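The Long Table Returns to Trotby
Shared work space is finding a place again in the town's public buildings

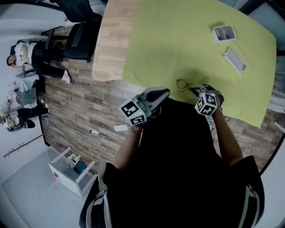
When the Trotby branch library reopened in October, its largest reading room had lost half of its bookshelves and gained 26 seats at shared tables. The change had been under discussion for two years. It reflects a wider shift in the way smaller towns plan their public interiors.

For much of the past generation, libraries in the region favored the single desk. Partitions were ordered in bulk, and readers were given privacy along with a lamp. Attendance held steady, but visits grew shorter. A survey carried out by the Forsyth Institute recorded an average stay of 43 minutes, with few visitors speaking to anyone except staff.

"People came for a task and left when it was done," said Iraís Contreras, who directed the survey. "Many told us they would have stayed if there had been room to spread out their papers."

The architect Damián Zamudio began with the width of the table. A narrow top forces strangers to face one another at close range, while a very wide one leaves the middle out of reach. His design for Trotby places readers at a slight offset, so that no chair stands directly across from another.

Noise remains the chief objection. Effie Rutherford, head librarian at nearby Multby, has kept her partitions and intends to go on doing so. Her readers include students preparing for licensing tests, and she regards silence as part of the service they are owed.

Trotby has answered by reserving two upstairs rooms for quiet study. They fill early on Saturday, when the ground floor is at its busiest. The town of Rircombe will consider a similar arrangement as part of its next building budget.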